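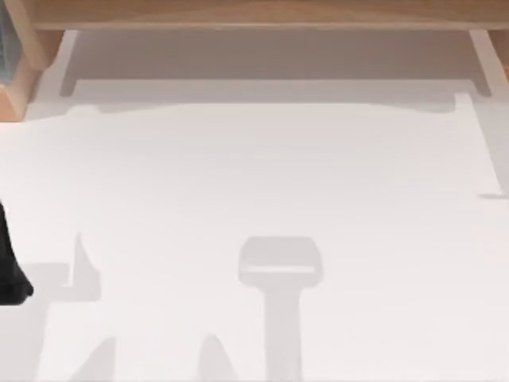
**Unit 4 / Collecting demonstrations in simulation**

Notes by Babatunde Adeyemi. Bring these to the May lab session.

A demonstration is one full run of a task, saved as camera views plus the joint positions of both arms at every step. The policy learns to copy the pairs. It never sees your intentions, only what was recorded.

We use the Pallbridge simulator with the two-arm table setup. The overhead view shows the tabletop and a lot of shadow. With most of each arm out of view, the shadows carry a good deal of the information about where the grippers are. Do not turn them off to make rendering faster. Last year's group did, and their policy had to be trained again from the start.

### Before you record

1. Load the Sidus task file and check that all camera views are live.
2. Move both arms to the home pose.
3. Do 50 practice runs. These are not saved. 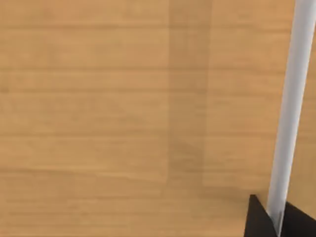
The close views matter most when the fingers are near something thin. Approach slowly and keep your speed even - long pauses teach the policy to pause. If you miss, back off and try again in the same run. A few recoveries in the set are useful.

### Sorting the runs

The class set from the Avemov exercise had 1,487 runs. We dropped 377 in review and kept 1,156 for training, less than you might expect after so much recording.

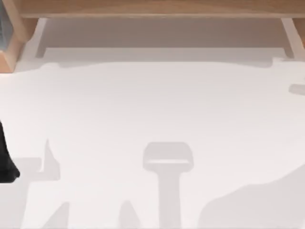 The remaining runs were held out for testing. Do not train on them.

Reject a run if:

- a camera view is missing
- the arms did not start from home
- the log stops before the task does

Label each run in Etim before you close the session. Use "keep", "drop" or "unsure", and add a short comment for anything marked unsure.

Reading for next time: chapter 6, sections 1 to 3.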